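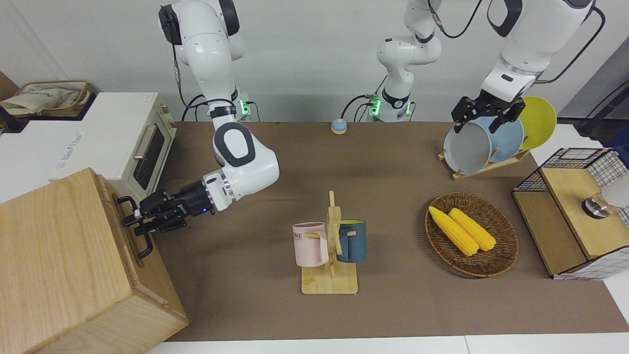 About Vondstead

Vondstead designs and makes wooden goods for the household kitchen. Our catalog covers dish racks, mug trees, storage boxes, cutting boards, and a small number of shelves and stands for the countertop. All of it is made in light wood with a plain finish and is intended for daily use in homes of ordinary size.

The company was founded by Yasaman Nikzad, who remains its director. It began as a repair shop for kitchen furniture under the name Ustwood. Customers who brought in chairs and cabinet doors often asked whether a broken rack or stand could be mended as well, and in many cases a new one cost less than the repair. The first dish rack was drawn up in response to those requests. When the new goods came to account for most of the work, the repair business was closed and the present name was adopted. Ustwood continues as the name of our line of storage boxes.

What We Make

Dish racks. Our racks hold plates on edge so that air can pass between them. Two sizes are offered, and both will stand on a counter beside the sink or inside a deep cabinet. The slats are set by hand and may be replaced individually. Replacement slats are sold in packs and are supplied with the correct screws.

Mug trees. The mug tree is an upright post with pegs, fixed to a flat base. The pegs are angled upward so that a mug will not slide off when the tree is moved. Customers with large or heavy mugs are advised to load opposite sides evenly.

Storage boxes. The Ustwood box is supplied assembled, with or without metal handles. It is used for bread, table linens, root vegetables, and small appliances that are put away between uses. Handles may be ordered separately and fitted at a later time.

Countertop goods. The Kuhlmann series comprises low shelves and stands that make use of the space above a toaster oven or beside a bread box. Minimum clearances from hot appliances are printed on the instruction sheet and should be followed.

How We Work

Lumber is received at our workshop and allowed to rest before cutting. Parts are cut, sanded, and sorted by grain, so that the pieces of one rack or box are reasonably alike in color. Some variation remains and is not considered a defect. Each article is assembled by one person from start to finish, and that person's initials are marked underneath.

Finishing is carried out in a separate room. We use a clear oil on articles that come into contact with food or clean dishes, and a harder coating on boxes and stands. Stains and paints are not offered.

New designs are placed in use before they are added to the catalog. A design that tips, pinches, or scratches the counter is returned to the drawing stage. The present mug tree was revised twice on this account, and its base is wider than the one first proposed.

Samples and Offcuts

Small blocks and flat pieces left over from production are kept and sorted. The better pieces are sanded and sent out as finish samples. Schools and community workshops may request a carton of mixed offcuts each September, and requests are filled in the order received for as long as supplies last.
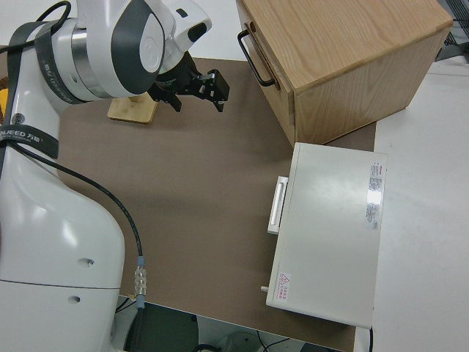 May I see a sample of the wood before placing an order?

Samples are mailed free of charge within the country, with a limit of two per household. Please state whether the sample should carry the oil or the harder coating.

Care and Repair

Oiled articles should be wiped with a damp cloth and left to dry in the open. They should not be placed in a dishwasher or left standing in water. A fresh coat of oil may be applied when the surface looks dull.

Slats, pegs, handles, and screws are available for every article in the current catalog, and for most discontinued ones. When ordering parts, please give the name of the article and the initials marked underneath.

Visiting and Contact

The showroom adjoins the workshop at 352 Tondeo Road and opens at 10 a.m. Parking is behind the building. Groups wishing to see the workshop are asked to write in advance to the office at the same address.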